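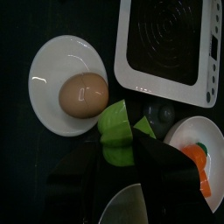

Table 3, play kitchen corner: cooktop, plates and toy food.

Drunduddale Family Room – play area safety checklist
Date of check: April 13, 2021
Checked by: Joanne Dobson
Copy to: Eusebio Villanueva, Yaqin Gu
Marks used: OK / Query / Fail / Not checked

1. Table stable, top clean, no sharp corners
OK. Corners fine. The top is so dark that I don't trust a quick look to tell me whether it is clean, so I wiped it with a white cloth. Cloth came up grey. Wiped again. The sheet on the door says it was done that morning and I will leave it at that.

2. Lighting good enough to see small parts
Query. Dim. Last year's form says "adequate" in the same handwriting three times running. Adequate for what? A small dark piece on that table would be missed by anyone over the age of five.

3. Cooktop
Query. White portable one, dark glossy top with rings printed on it, buttons and a little display down the right-hand side. I was told it is "just for show". It may well be, but I was told the same about the kettle. Nothing in the folder says what it is, who brought it in or whether it has been tested. Until somebody shows me paperwork I am treating it as a real cooktop, and a real cooktop does not share a table with plastic food. Huiling Peng to find the paperwork or take it away.

4. Plates
OK for chips and cracks. I ran a finger round all three rims. They are white and round and look exactly like the sort of plate a child eats from at home, which I raised in June and will go on raising. The answer then was that children know the difference. Some do.

5. Toy egg
Query. Light brown, pulls apart into two halves. The join is jagged and I tried it on my own fingertip – no pinch to speak of. Each half went through the choke gauge test as too large to fit, so that part is OK. What bothers me is how much it looks like an egg. We have families here with egg allergies and I would like them told it is a toy before they see it on a plate.

6. Green vegetable
OK. Plastic, bright green, lettuce or cabbage depending on who you ask. Pulled hard at the leaves and nothing came away. One corner sticks out in a wedge, blunt enough.

7. Carrot
OK with a comment. Orange segments, green top. I tugged the top for a count of 30 and it stayed put. The Skillevo leaflet claims these are good for 200 washes. I would like to know who washed one 200 times.

8. Dark grey item with knob, by the cooktop
Not checked. Might be a lid, might be a toy in its own right. It is not on the stock list under either name. Jiahui Meng to identify it before anyone ticks this box.

9. Stock list matches what is out
Fail. The list is dated before the Sedarano boxes were unpacked and still has the old Duan tea set on it, which went in the skip.

Result: table 3 stays closed until items 3 and 8 are settled. Recheck in 28 days, or sooner if the paperwork turns up.

Comment added by E. Villanueva: Agree on the cooktop. Think you are being hard on the carrot.
Reply, J.D.: I passed the carrot.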